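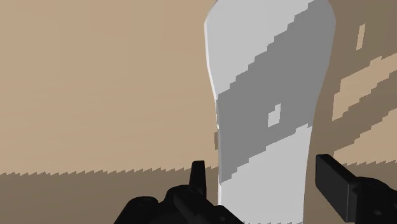
Is the Skindine sofa cover worth buying if you have a dog and a couch you want to keep? It is, as long as your couch has plain square arms and you don't mind washing the cover on a cold cycle and hanging it up overnight.

I bought mine in February for $70 from the Skondovcombe online store. It arrived in a flat bag with two foam rods for tucking into the gap behind the seat cushions and a card of instructions. The card is short and leaves out the part about which side faces up. The softer side does.

Fitting it took most of an evening the first time. The elastic along the bottom is strong, and it helps to have a second person hold the back corners while you pull the front down. My neighbor Senyo Ansah has the same one and puts his on alone, starting from the back. I tried that on Monday when I put it on again after a wash, and it went faster.
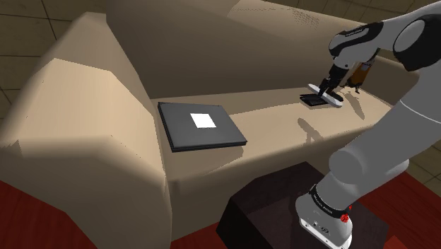
The seat stays put better than I expected. The arms are the weak spot. The fabric there rides up when someone leans on it, and by the end of the day there is a fold along the inside edge that needs to be pushed back down. Pins would hold it, but I don't want pins in a couch that kids climb on.

Dog hair comes off with a damp rubber glove. Coffee came out in the wash. Tomato sauce left a faint mark that I can find only because I know where it is. The color has faded a little, mostly on the side that gets the afternoon sun.

Before this I had the Zullodico throw, which is softer and looks nicer but slides off whenever anyone stands up. I also priced a tailored cover from Okonkwo at $279. Mitra Sharifi, who does upholstery repairs in town, told me that one is cut better and would suit rounded arms. For a couch that mostly holds a dog, I couldn't see spending that much.

One complaint about the store: my first order came in the wrong size, and it took two emails to get a return label. The exchange itself was fine.

I'd buy it again — in a darker color.

Contact: Pejman Mazandarani | © All rights reserved | Back to top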